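Kallar Bench Kit for Demonstration Recording
Product page - hardware, recording software and part plates

Overview

The Kallar Bench Kit is a workstation for collecting examples of small assembly and disassembly work, to be used in training a learned control policy. It covers the arm mount, the gripper, the wrist and bench cameras, the part plates and the Nadell recording software. Most of our customers use it with desktop computers, which give a good spread of part sizes in one case. 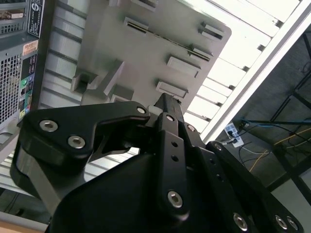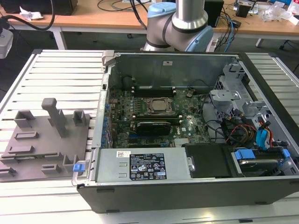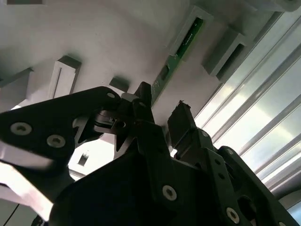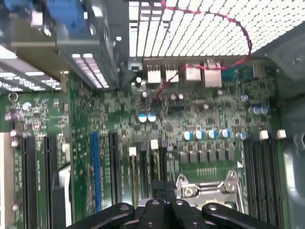
Desktop computer work on the Bench Kit. The second picture is from the bench camera, the others from the wrist camera.

What the kit is for

A policy learns from recorded examples, and the examples have to look like the job. The Bench Kit records the arm, the gripper and every camera against one clock, so that each picture can be matched to the gripper position at that moment. An operator guides the arm through the task, marks the start and finish, and moves on to the next one.

The kit is sold for data collection. It is not a production cell, and it does not come with a trained policy. Customers who want to run a policy on the same bench can do so through the Nadell playback module, sold separately.

Cameras

The wrist camera sits close to the gripper and keeps the fingers in view at all times. Close work inside a case is hard to judge from outside, and a wrist view gives the policy the gap between fingertip and part. The bench camera is fixed and gives the position of the case, the plate and the arm.

Both cameras run at a fixed exposure by default. Bright windows and lamps behind the bench will show up strongly when the wrist tilts upwards. We suggest leaving some of this in the data - a policy trained under one light tends to fail under another - but exposure can be set per session if needed.

Gripper

Two-finger gripper with flat black links and hex-socket screws throughout. Fingertips are narrow enough to work between neighbouring parts on a circuit board. Links can be changed one at a time with the hex key supplied. Check the screws at the start of each day's recording, as a slack link shifts the fingertip and spoils the match between camera and position data.

Part plates

Gbeho part plates are 3D-printed in grey and hold loose parts at known places beside the work. Posts, pegs, slots and rails are placed to suit the parts in your task. Send us the parts or a drawing and we will return a plate layout for approval before printing. Plates can be moved between recordings, and we recommend doing so.

Recording software

Nadell runs on the computer supplied with the kit. Each recording is saved as one episode with its pictures, arm positions, gripper opening and a text label. Episodes can be marked as good, failed or unsure. Failed episodes are kept unless you delete them, and many customers find them useful for training a success checker.

Episodes can be trimmed, relabelled and exported in the common open formats. There is no limit on the number of episodes and no account is needed.

Planning a collection

The number of episodes depends on the task. Our own reference set for placing one part in a desktop case has 469 training episodes, with 117 more held back for testing. It was collected with 2 operators taking turns. The set is included with the kit so that you can test your training code before recording anything.

Some points from that work:

Write the label before you record, and use the same words each time.
Change the starting position of the arm between episodes.
Move the case as well as the part plate.
Stop for a break when grasps get sloppy. Tired episodes are slow to clean up later.

What is supplied

Arm mount and fixings
Gripper with spare links and fingertips
Wrist camera and bench camera, with cables
One Gbeho part plate, made to order
Recording computer with Nadell installed
Reference set on a drive
Hex key and printed set-up guide

The arm is not included. The standard mount fits the Grillov arm. Ask us about other makes before ordering.

Ordering

Order code 521. Kits are built to order and sent out on Thursday of each week. Part plates are sent with the kit if the layout has been approved in time, or on their own afterwards.

For plate layouts, mounts for other arms and questions on collection planning, contact Fedir Harasym at Kallar. Spare links, fingertips and extra plates can be ordered separately at any time.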